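Print | E-mail

# Flilar word lists

Hi, and thanks for stopping by! Flilar is my collection of household words as people say them at home - kitchen words, cupboard words, the names families give to the drawer with the string in it. I started it in March with a notebook and no plan, and it has grown to almost 1,000 entries.

## What's in it

One plain text file per region, 8 files so far. Each line has the word, what it means, who told me (initials only, if they agreed) and a rough age group. Tabs between the columns, please don't swap them for commas - half the meanings have commas in them and I spent a whole evening undoing that once.

Sioned Lewis typed up most of the northern list from her own letters. Notburga Brunner sent the bread and dough words, and they are my favorites by a mile (there are 5 for the crusty end of a loaf!).

## What's shaky

The spelling is all over the place. I write things the way I hear them, and Elis Skyrme hears them differently, so you'll find some words twice. If two lines look like the same word, they probably are. The furniture list is thin and leans on older speakers. I'd love more from anyone under 30.

## Using it

Take it, print it, put it in your own project. A mention is nice. If you fix something, e-mail me the line and I'll paste it in - I still haven't learned to do merges properly, sorry Lina.

## Changes

Nov 1, 2019 - added the floor and wall words, split "lid" from "dish", took out a few repeats.

Still to do: stairs, sheds, anything to do with laundry.

## Pictures

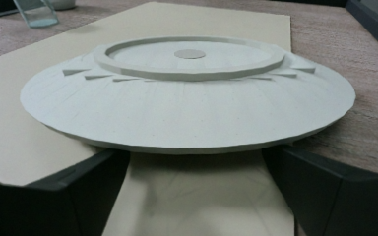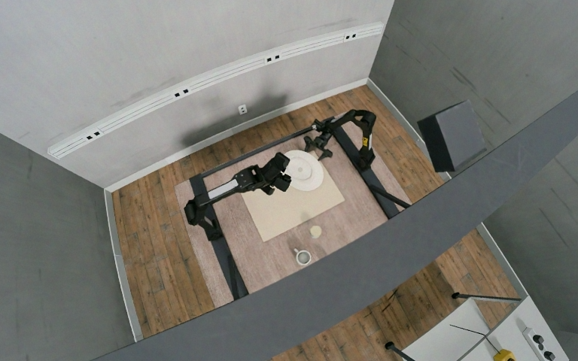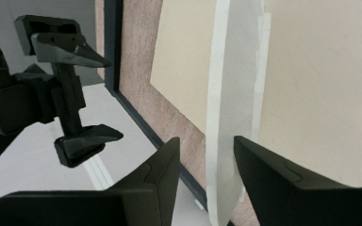
Computer renderings: a pale round form, a room with a plank floor, a wood-grain tabletop.

Print | E-mail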